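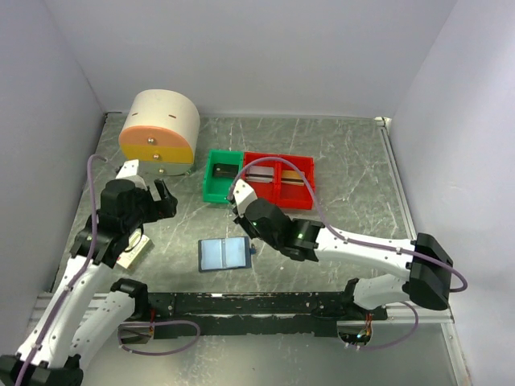
Wesbridge Town Supplement - Features Desk

5 min read

Third drawer down, under the takeaway menus. That's where Fadime Gezer found the lease for her first shop, a dead phone and 2 passports, one of them expired. "I'd been looking for that passport for a year," she says. "I'd paid for a new one."

Every house has the drawer. Batteries that may or may not work. Allen keys. A candle shaped like a number. We spend good money on tidy kitchens and then keep one small square of chaos shut away at hip height, and Gezer thinks we should leave it alone. Mostly.

She runs Dondolico, a home-sorting business above the dry cleaner's on Ertürk Row. Started it with a label printer and a borrowed van. Her clients come in January and again in August, before school goes back, and they nearly all apologise at the door.

"They've cleaned before I get there," she says. "I have to ask them to stop."

Her method is not much of a method. Tip it all out on a bedsheet. Put back what you've touched since last summer. Go and make tea. Come back and look at the rest when you're less cross about it. No folding tricks, no speeches to your jumpers. She allows 20 minutes a drawer and sets a timer on the cooker, and when it rings you stop, even if there's still string everywhere.

I tried it at home. Went badly. I found a letter from my nan and that was the evening gone.

Across town Recep Keskin takes the oposite view. He mends furniture at Jokamer, a cold unit behind the bus depot, and he says people own too few drawers, full stop. Modern flats have hooks and open shelves and those fabric cubes that sag. "A shelf shows everybody everything," he says, sanding as he talks. "You want somewhere to shove it."

He charges £20 to free a stuck runner and reckons half of them only need candle wax. Rub it along the bottom edges, slide it in and out a bit, done. He tells people this on the phone and they bring the thing in anyway. On the morning I visit there's a bedside chest on the bench with a split base, a bureau missing its handles, and a long sideboard that came out of a school. Somebody has scratched DAZ RULES inside the top left drawer. The owner wants it kept.

The oddest thing he's found? Teeth, he says. Milk teeth, in a film canister, taped behind a back panel. He rang the family and a man in his fifties drove over the same afternoon to collect them.

Gezer laughs when I pass this on. She has a tin of teeth too, her daughters', and no plan for it. Last year she weighed everything her clients let go of and it came to 3,372 kilos, mostly paper and cables, but she says hardly any of it came from the bottom drawer. People get down there and slow right up. Birthday cards, hospital bands, keys to houses they sold. She doesn't push.

Her own is in the hall, under the mirrror. She opens it for me, after some persuading. Tape measure, two odd gloves, a whistle, a stack of foreign coins in a sandwich bag. Then she pulls out a small brass key, turns it over, has no idea. Puts it back.

Sign up to our newsletter for more from the Features Desk, every fortnight. You can unsubscribe at any time.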